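Wirkness opens its doors for laundry robot demonstration

Visitors to Wirkness in November saw how Kubiak gathers material for its clothes-folding project – a black garment on a bed, a hand-held gripper and plenty of patience.
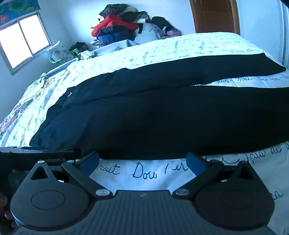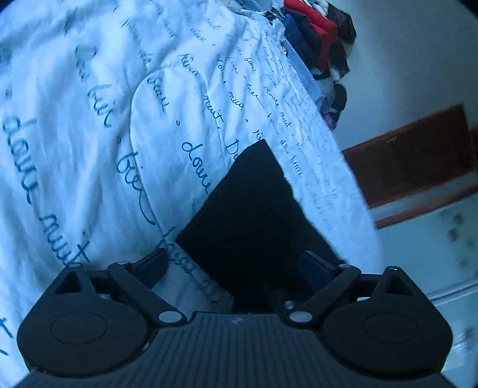 One visitor asked whether socks would be next, and was told they would have to wait. The project has 1,268 recordings so far, made in nine homes. Two more demonstrations are planned, both at Zurkham.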